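Most pump and fan drives are sold on the strength of a payback figure. Ours were too. Before we bought ten of them for the Prirnstead site, the salesman put a chart on the screen with a steep line on it, and the board signed the same afternoon. I was in the room and I didn't object. I think now that I should have asked one question: what are the motors doing today?

A variable speed drive saves power when the load varies. If a fan runs flat out all year, putting a drive in front of it adds a small loss and a box that needs cooling. Everyone in the trade knows this, and it still gets skipped, because measuring takes a month and a chart takes a minute.

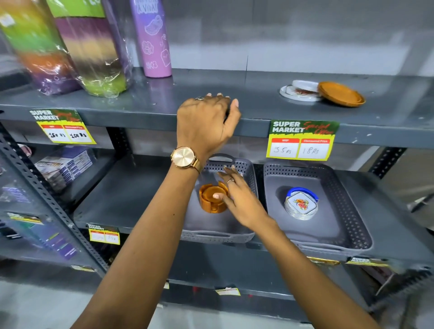

*Both hands at the shelves, one in the left basket.*

Roman Sadowski, who ran maintenance at Prirnstead then, had asked for a load survey in June. He was told there was no budget for it. The survey would have cost less than one drive. When he finally clipped loggers onto the motors, four of the ten turned out to be running at full speed nearly all the time. Those four drives are still there, set to 100 percent, doing the job of a starter.

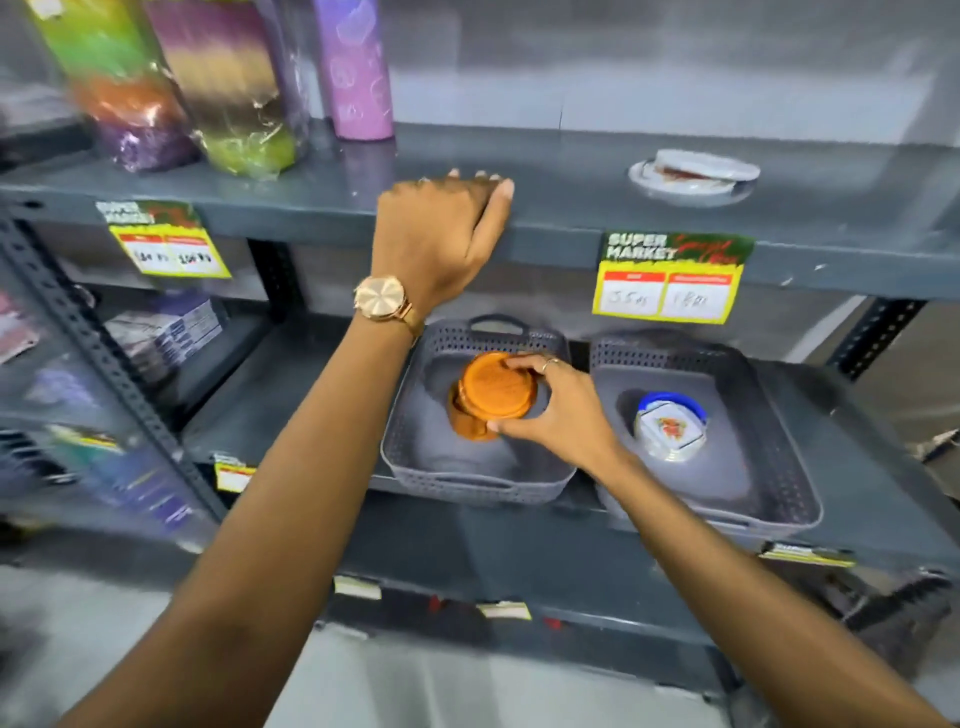
## What a buyer should ask for

I'd want a log of current and running hours for each motor before any quote is accepted. I'd want the cable lengths written down, and the temperature in the panel room. At Verulstead the room reached 38 degrees in summer and the drives tripped until somebody fitted a second vent — a cheap fix, but it came after two lost shifts.

I'd also want the name of the person who will set the thing up. Factory settings will turn a motor. They won't always turn it well. Mieczysław Szewczyk did the Wróbel plant and spent most of his time on ramp times and skip frequencies, and that plant has been quiet ever since. His hours were the first line the purchasing office tried to cut.
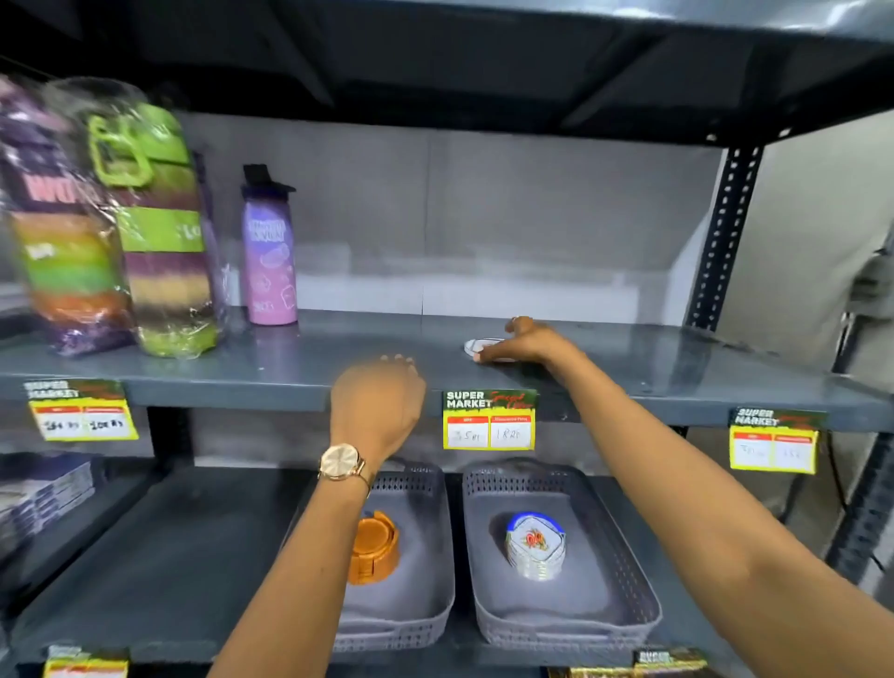
*474 words in the print version*

Some suppliers say that customers won't wait for a survey. Barketar told us that plainly, and I believe them. A competitor with a chart will get the order while the careful firm is still reading meters. So the change has to come from the buying side. Put the survey in the tender, pay for it separately, and let the firm that does it bid on the drives afterward.

I still like drives. The six at Prirnstead that had a varying load have done well, and the soft start alone has been kind to the old couplings. My complaint is with buying them by the dozen for motors no one has looked at. The next order on my desk is for the cooling water pumps, and the loggers go on first.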